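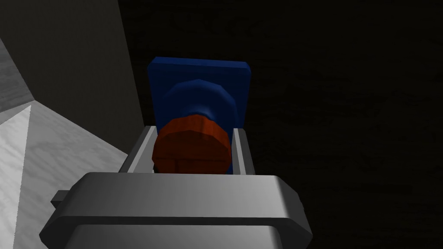 El presupuesto no termina en el brazo

Jianguo Liang
2022-03-25

Cada vez que una empresa mediana se plantea automatizar una tarea, la primera hoja de cálculo se parece mucho a la anterior. Una fila para el robot, otra para la pinza, otra para la instalación y una última, casi siempre redonda, para imprevistos. En Karagiannis, donde llevo las compras de equipo, trabajamos así durante años. La fila que faltaba era la de los ensayos en simulación, y creo que debería ir la primera.

El caso que me convenció fue modesto. Queríamos un robot capaz de abrir armarios y cajones en zonas de almacén con poca luz. El proveedor, Weltbridge, nos ofrecía un equipo completo con entrega en agosto. Ifigeneia Gavalas, responsable de ingeniería, pidió que antes de firmar se reservaran 880 horas de cálculo para probar la maniobra en un entorno virtual. A dirección le pareció un gasto sin nada que enseñar a cambio. Yo mismo lo habría recortado.

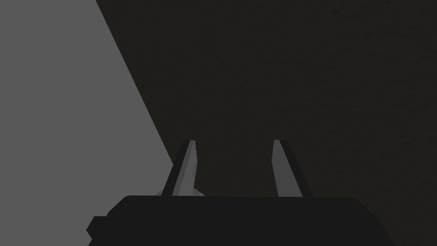 Lo que se compra con esas horas es información sobre lo que todavía no se ha comprado. La apertura máxima de la pinza, el alcance del brazo, el espacio que hace falta delante de un mueble: son datos que figuran en cualquier catálogo, pero el catálogo no conoce nuestros pasillos. Una pinza que va holgada en la mesa de demostración puede quedar justa ante un pomo pequeño. Si eso se descubre con el pedido entregado, la corrección se paga a precio de urgencia.

También hay que decir lo contrario. La simulación no sustituye al ensayo físico y quien la venda como sustituto está vendiendo mal. El rozamiento de una bisagra vieja o un tirador flojo se modelan con mucha aproximación. Thanasis Mavromatis, de mantenimiento, insistió en que guardáramos dinero para 60 horas de pruebas con muebles reales, y tenía razón. Las dos partidas deben estar en el mismo presupuesto y ninguna debe salir de la otra.

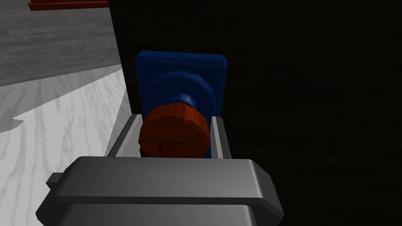
Un brazo o dos

La discusión más cara suele ser esta. El segundo brazo encarece la compra, el seguro, los repuestos y la formación. A cambio permite sujetar con un lado y tirar con el otro, algo útil en ciertos muebles y superfluo en muchos más. En nuestra lista de tareas, solo 4 lo pedían con claridad. Mi criterio es no pagar por una capacidad hasta que haya una tarea concreta, con frecuencia y coste conocidos, que la justifique – y el entorno virtual es el lugar barato para averiguarlo.

Conviene además mirar el espacio. Un robot de dos brazos necesita sitio para moverlos, y mover estanterías cuesta dinero que rara vez aparece en la oferta del fabricante. En Gisine, según me contó Polyxeni Andreadis, la obra se comió más de 54 días del calendario previsto. 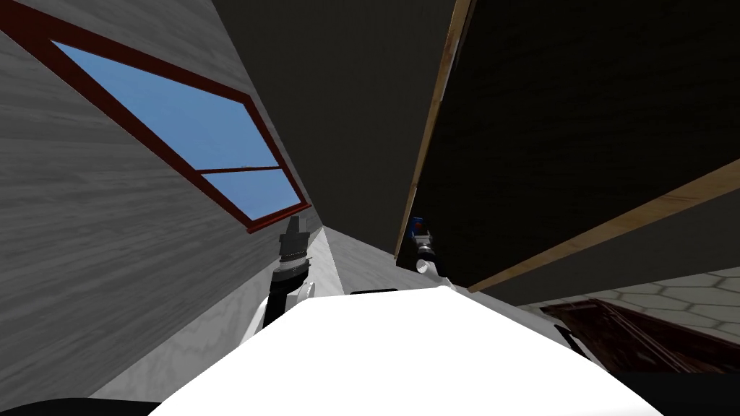
Los dos brazos entre la pared y un mueble alto, en simulación.

Propongo, por tanto, un orden distinto para la próxima compra. Primero la lista de tareas, después las horas de simulación, luego un alquiler corto para los ensayos físicos y, al final, el pedido. Alarga el expediente y obliga a explicar a dirección un gasto que no se puede poner en el inventario. Prefiero dar esa explicación en marzo que pedir una ampliación de crédito con el robot ya en la nave.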